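Part of the visitor handbook, section 5: **Getting the demonstration corner ready for an open day**

Please read this section all the way through once before you start moving anything, even if you helped at the last open day, as a few of the steps have swapped places since March.

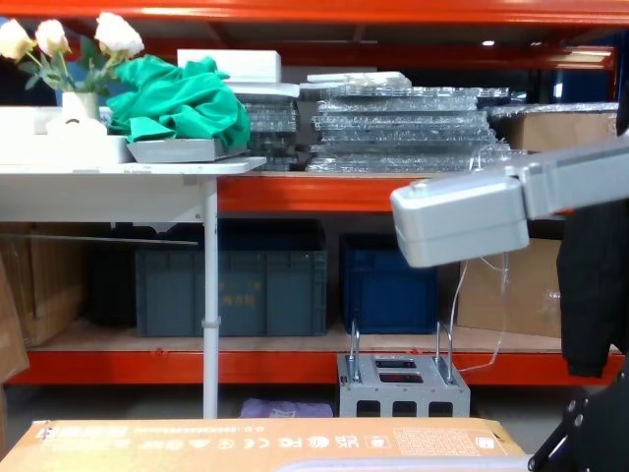
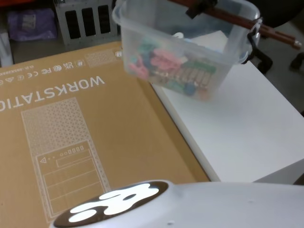
*Cilier Robotics Club, Open Day and Visits Team*

The container lift is the piece our guests ask for most often, and we are very fond of it ourselves. The robot picks up a clear plastic container with colorful odds and ends inside, carries it a short way, and sets it down again. It is a simple job, and visitors of every age seem to enjoy guessing which bit will go wrong (so do we, if we have been up late with the settings). Please allow 30 minutes for the whole setup, and a little longer if it is your first time.

### 5.1 Before the doors open

1. Ask whoever is on the sign-in desk for the Clomano key, which opens the power cabinet. Sign for it in the blue book.
2. Walk the floor on the visitors' side and pick up anything a person could trip on, bags included.
3. Lay the visitor line with the yellow tape, at least 5 feet from the farthest point the arms can reach. Measure with the arms stretched out, please, and not from where they happen to be parked.
4. Put the stop button on its own stool, next to the host. Press it once with the power on, check that the arms hold still, and then release it with a quarter turn.
5. Fill the container. Mixed colors show up best through the cloudy plastic, and a few odd shapes give people something to talk about. Keep the load below the rim.

> **Note:** Please don't swap in a heavier load because a guest suggests it, however nicely they ask! The grip settings for the Flaltinari routine were made with light contents only.

### 5.2 Starting the lift

1. Turn on the robot and wait for the ready tone. It can take almost 3 minutes, and this is a lovely moment to welcome everybody and tell them where the restrooms are.
2. On the tablet, open **Routines**, then **Flaltinari**, then **Visitor**. The Visitor setting is the slow one.
3. Run the lift once with no guests at the line. Watch the grip on both ends of the rim as the container leaves the surface.
4. A slight tilt while it hangs is fine. If it keeps tilting further as it travels, press stop, support the container from underneath, and start over from step 2.
5. When you are happy with it, invite the group up to the tape. We find 10 people is a comfortable number, with children in front.

> **Caution:** Keep hands, sleeves, lanyards and loose scarves away from the gripper whenever the power is on, even when the arm looks as if it has finished. It may only be waiting for its next move.

> **Caution:** Never reach under a container that is in the air unless the stop button is pressed in.

### 5.3 While guests are watching

Talk as much or as little as you like. Oanh Cù tells the story of the first Phùng gripper, which dropped everything it was handed for a week, and it always gets a laugh. Thoa Ninh prefers to let people watch one full lift in silence and then take questions. Both ways work well, so please choose whichever feels natural to you.

If a guest would like to start a lift, let them press the green button on the tablet while you keep your own hand by the stop button. One guest at a time, please, and adults should take a turn too if they're hovering (they usually are).

### 5.4 Closing down

1. Let the last lift finish and check that the container is resting flat before the gripper opens.
2. Choose **Park** on the tablet and wait until both arms are still.
3. Switch off the power, lock the cabinet, and take the Clomano key back to the desk.
4. Write down the number of any error message in the blue book, along with what the robot was doing when it came up.
5. Put the tablet on its charger. The lead is a short one, so the tablet has to lie face down.

*Section last revised 24 October 2023. Corrections can go to Thoa Ninh or into the tray by the sign-in desk.*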